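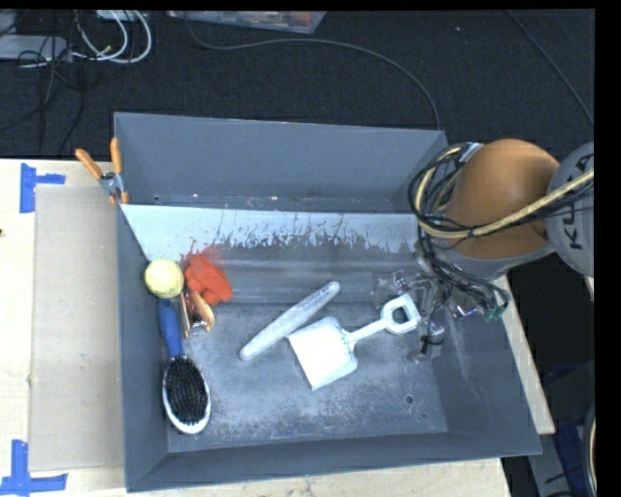 Equipment planning for bin picking is the work of choosing, pricing and scheduling everything needed for a robot arm to pick mixed objects out of a container. It covers the arm and its controller, the gripper, the bins, the table or frame they stand on, cables and hoses, safety gear, spare parts and the hours needed to make it all run together. The subject is taught in many automation courses, and it rewards curiosity: a few well-chosen dollars at the planning stage can open up a surprising range of experiments later.

Scope of the budget

New buyers tend to start with the arm, and the arm is usually the largest single line. It is seldom the whole story. A plan normally separates one-time purchases from recurring costs such as gripper pads, replacement hoses, licenses and service visits. Planners call the second group the running list, and it deserves as much attention as the first.

The Stiltel worksheet, a planning form used by several small labs, has 354 lines grouped under 8 headings. Its author, Hashini Seneviratne, suggests filling in the cabling section first. Hoses and cables that run outside an arm have to follow every bend and twist of the wrist, and their length, clamps and slack affect which grippers can be fitted at all.

Bins and work surfaces

Bins are cheap and wonderfully varied. Depth, wall slope and dividers all change how a gripper approaches an object, particularly near walls and in corners. Surfaces get scraped in use, so bins are budgeted as wear items. The Aveck guidelines call for 2 spare bins per station. Clamps, tape and simple tables belong on the list too — small sums, but they hold up a project when they are missing.

Test objects

An object set is a real purchase and should have its own line. Good sets mix shapes and textures: balls, brushes, sticks, toy tools with looped handles. Toy and household goods are popular for this because they are easy to replace. Shojaei, a supplier of mixed sets, sells them by weight, and a starter order comes to some 600 items.

New or used

Used industrial arms are an exciting option for schools and small shops. Buyers check the hours on the controller, the age of the software and whether spare parts are still made. Ishbel Kerr's planning notes for the Trellent workshop advise pricing the controller and the arm separately, even when they are sold as a pair, so that a later repair can be compared with the cost of replacement.

Scheduling

Delivery dates rarely line up. Grippers may need adapter plates made to order, and floor or table mounting has to be finished before the arm can be powered and tested. Many plans order long-lead parts first and leave bins and objects until the mounting date is fixed.

See also: gripper selection, machine vision, total cost of ownership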